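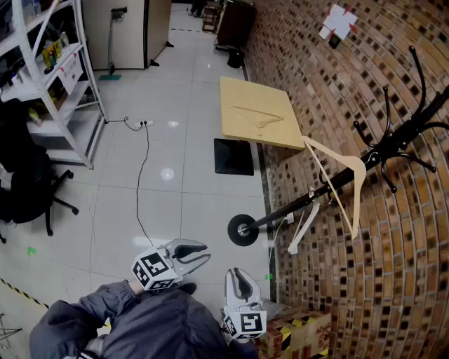
Slide 1. Good evening, and thank you to the Hilleveck club for the invitation. Wait for people to sit.

Slide 2. Brollotden lost by three points on Friday, but the score is only one part of the story. They took 63 shots and we took more. Say this slowly.

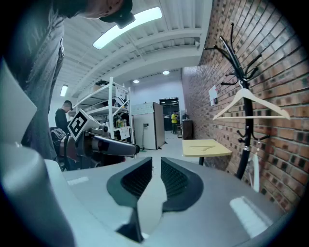
Slide 3. Free throws. Each player at our centre now shoots 200 in a week, and in January it was 300. Less quantity, better legs. Berwyn Sayce made this change and I agree with him.

Slide 4. Defence against Trarken. Their guards like to go left. Show the drawing two times, ask the juniors what they see.

Slide 5. Away games. The bus to Vahidi is 395 kilometres, so we travel the evening before. Parents will ask about the cost, answer after the talk.

Questions until 8:30.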